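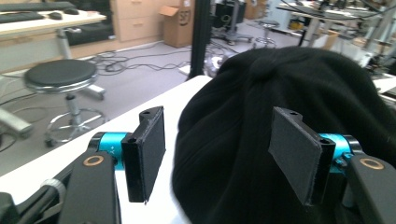 Jivden is a small knitwear repair and resale company. We mend sweaters, scarves, gloves and other knits for people who want to keep wearing them, and we sell repaired pieces through our shop on Kelia Street. Lok-yiu Liao started the business at her kitchen table after a local dry cleaner kept turning away customers with moth holes. Most of what we handle is plain everyday clothing. Black knits like this one, with its soft folds, are harder to mend than they look — black yarn comes in many shades, and a patch that matches under a lamp can stand out in daylight. We keep 300 shades of yarn on the shelf, and a good share of them are dark.

What we do

Customers bring items to the counter or mail them in. We check each piece, write up a price and wait for an answer before starting. Small holes and loose seams usually go back within a week. Cuffs, collars and elbows take longer, and a full reknit of a sleeve can take a month in the busy season. Last year we finished 3000 repairs.

We don't dye, and we don't take leather or fur. For those we send people to Michalski, two doors down.

Where we work

The workroom is on the second floor of the old Brollitz building, above the shop. It covers 700 square feet and has north windows, so we do our color matching in the morning. We work on a white surface, and dark stitches are easier to follow against it.

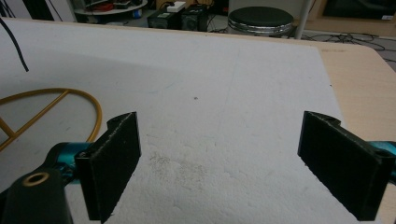
Classes

We teach basic mending on Tuesday evenings from September to March. Classes cover darning, picking up dropped stitches and replacing a worn edge. Needles and yarn are included, but please bring something of your own to fix. So far 433 people have taken the beginner class, and many come back for the second one.

Visiting us

The shop counter is open Tuesday through Saturday, 10 a.m. to 5 p.m. Please wash and dry items before dropping them off.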